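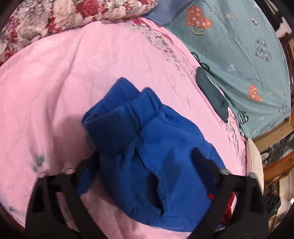
Spent the last stretch trying two hand-held grippers against each other on laundry, on a bed, in a normal bedroom. Posting notes as a thread because Inna Kovalchuk asked for them and I'd only lose them in a doc. 1/

The two tools: the Zarnlow hand-held, with the stiff fingers it ships with, and the same body with a set of softer fingers that Bernd Heitmann printed for us. Same wide lens on both, same trigger, same recording settings. Only the fingers change. 2/

Task is simple. Garment starts loosely bundled on the bed. Pick it up, move it to the folding spot, set it down, open it out, fold it. One person does every run with one finger set, then swaps and does it again. I did half, Gadisa Gashaw did the other half. 3/

We kept 900 runs after throwing out the ones where somebody bumped the tool or forgot to start recording. That was 108 tossed, mostly mine. 4/

First result: for thick knits, the stiff fingers are better. A cuff rolled over on itself gives you a fat double band, and stiff tips press into it and hold. The soft ones wrap around it nicely but then creep when you lift. 5/

Blue knit piece on the pink sheet at the start of this thread is what I mean by thick. With something like that I come in low with one finger on each side and let the tips angle in toward the fabric. Going straight down from above mostly just flattens the bundle. 6/

Second result: for thin stuff it flips. T-shirts, pillowcases, anything you can see your hand through. The stiff tips meet with a small gap on one side and a single layer slides right out. Soft tips close the gap. 7/

Gadisa thinks the gap is an assembly problem and not a design problem. He loosened the joint at the right fingertip, squared it up by eye, and got a cleaner close. It drifted back after a day of use. I've written to Zarnlow support about it, no answer yet. 8/

Sheets are their own headache. If you grab a garment from underneath you very easily take a pinch of the bedsheet too, and then everything moves together. Happened with both finger sets. The soft ones are worse at this because you feel less through the trigger. 9/

What helped: press down lightly with the open fingers, slide in an inch, then close. Pressing first pulls the sheet tight. Matvii Yatsenko worked this out without being told and his sheet grabs dropped to almost none, so now it's in our instructions. 10/

On the camera. We went with the widest lens we had, so the picture is round with black corners and a flat bed looks like a dome. People ask if that's a problem. For us the tradeoff is fine - you keep both fingertips and a lot of the room in view while your hand is right down on the fabric. 11/

We did try the narrower lens from the Grokis kit for a couple of hours. Less bending, nicer to look at. But once the tool is close, all you see is cloth, and the tracking lost its place over and over. Went back to wide. 12/

Related: tracking likes clutter. A bed with a printed sheet, a rose quilt at one end, a blanket with hearts and stars on it, some furniture past the edge - that gives it plenty to lock on to. Plain white bedding in Edeltraud Böttcher's guest room was the worst place we recorded. 13/

Edeltraud has since put a patterned throw on that bed for us. Tracking there is okay now. Not great, okay. 14/

Exposure: lock it before you start. With auto on, moving from a light sheet to a dark garment makes the whole image pump, and you can see it in the playback for a good second. I lost an afternoon to this before checking the menu. 15/

Weight. The stiff set is lighter. You don't notice in ten runs. You do notice by the end of a long session, mostly in the thumb side of the wrist. We swap people every half hour now. Wish we'd done that from the start. 16/

Somebody in Tetstead asked me if a cheaper body would do the same job. We had the D'Souza one on loan and I only used it for a short test, so take this lightly: trigger is smoother, fingers don't open wide enough for a bundled sweatshirt. For socks and towels I'd consider it. 17/

Also on the D'Souza: the battery door popped open twice. Tape fixes it. 18/

Things we did not test: zippers, anything with a hood, anything damp. Bernd wants to do damp towels next. I'd like to do hoods, they tangle in a way I don't have a good grip for yet. 19/

For anyone setting up the same comparison, do your finger swaps in blocks and keep a written log of which set is on. I named files by hand the first week and mixed up a batch. Had to go back and check fingertip shape in each clip, which is a boring way to spend an evening. 20/

Where I've landed for now: stiff fingers for sweaters, sweatshirts, knit pants. Soft for shirts and bedding. If I could only keep one I'd keep stiff and try a thin rubber pad on the tips. Pads are ordered. 21/

Inna is putting the run log in a shared folder, with a column for garment type and one for finger set. Reply if you want the link and I'll send it when it's up. 22/22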